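The Lantern Apothecary, by Kołodziej
Serial web novel, 66 chapters, complete
Read on Weneo. Reviewed December 2018

I will read nearly anything in which a modern person wakes up in the wrong body, and I have the eyesight to prove it. So when a friend on the Noscombe forum said this one was "slow but worth it", I cleared a weekend and put the kettle on.

Our heroine is a tax clerk who chokes on a dumpling on page one and comes round as the third daughter of a disgraced herbalist. She has a dead mother, a wicked aunt, a fiancé who has already sent the ring back and a cellar full of jars with no labels. You've met all of these people before, except possibly the jars.

The jars are the good bit. She can't do magic and never learns to, so she sets about the family business the only way she knows, with ledgers. The first 10 chapters are mostly stocktaking, and I loved them. There's a whole argument over the price of dried orange peel that had me more worked up than any of the sword fights.

Then the sword fights arrive. The Crown Prince turns up bleeding in the cellar, as Crown Princes will, and for a long stretch in the middle everybody smoulders. He smirks on every other page. The aunt is poisoned, recovers, poisons somebody else and is forgiven at a banquet. I skimmed.

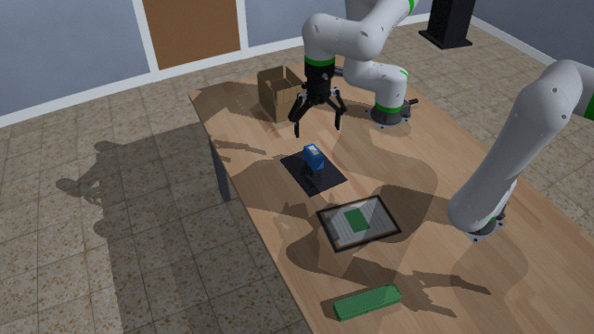
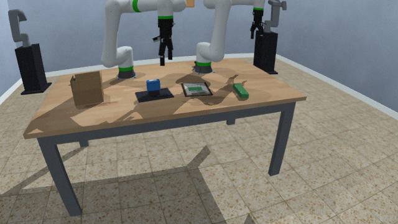
Two views of the same long table, white arms fitted.

It picks up again once the court audit starts. The author plainly enjoys a villain undone by bad arithmetic, and so do I. The last chapters are quick and funny, and the fiancé gets exactly the letter he deserves.

The translation is by Crisanto Tan and it reads well, apart from a patch in March's batch where the horse changes sex twice. His footnotes on the medicines are worth having. His footnotes on the prince ("sigh, this guy") are better.

A word on the site. Weneo lets you have 3 chapters a day without paying, after which you need tokens, and a locked chapter can cost up to 300 of them. The locked ones all fall just after a cliffhanger. I'm sure that's a coincidence.

Story: good, baggy round the waist
Romance: present
Orange peel: superb

I'm told there's a sequel about the aunt. I've already bought the tokens.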